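**Project report, Module 2: Household textiles in a shared living room**
Maxence Langlois, June 2021

## 4. Sorting and folding trial

The earlier sections dealt with storage space in the Civholm flat. This section covers the sofa, which had become the default place for any textile without a shelf. The seat is dark brown leather and smooth, so anything laid over it tends to slide towards the front edge. A layered pile slides further than a single sheet, and the top layer goes first.

### 4.1 Materials

The items were grouped by weight and not by use. Blankets went into group A, printed cotton and similar light fabrics into group B, and plain cloths into group C. Patterned items were kept in their own subgroup, as a busy print makes it hard to find an edge or a corner by eye. This was noted in May during the first trial and again here.

The storage boxes were the Trekska flat-lid type, bought second-hand. Two were used. The label holder on one of them is missing and was replaced with tape.

### 4.2 Method

1. Lift the top layer clear of the pile before opening it out.
2. Find two neighbouring corners and hold them level.
3. Fold lengthways, then again across the width.
4. Press the fold flat by hand from the centre outwards.
5. Place in the box with the folded edge facing up.

Each run was limited to 10 minutes. Items still unfolded at the end of a run were returned to the sofa and counted as incomplete. The room was otherwise left as found — cushions were not moved and the curtains stayed open.

### 4.3 Observations

Bordered blankets were the easiest to align. A border in a darker colour gives a straight line to follow, and the fold can be checked against it without a ruler. Fabrics with an all-over print had no such line. With these it was quicker to run the hem through the fingers until a corner was reached.

Light fabrics also kept their creases after being dropped in a heap. Raised folds had to be smoothed out before step 3, otherwise the finished stack leaned to one side and the lid would not close.

The Kwiatkowski method, in which each item is rolled, was tried on group C only. It saved space in the box but the rolls came undone when one was pulled from the middle. It was not carried forward.

### 4.4 Limits of the trial

One person did all the folding, so the results say little about other households. No item was weighed on a scale; the groups were judged by hand. The Clolleo checklist used to record each run has no field for fabric size, and this should be added before the work is repeated.

### 4.5 Next step

Section 5 repeats the method with the pile moved from the sofa to a table. The grouping stays the same — only the surface changes.

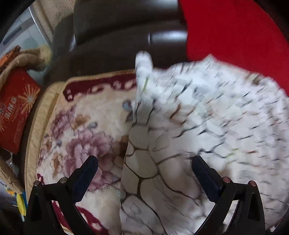
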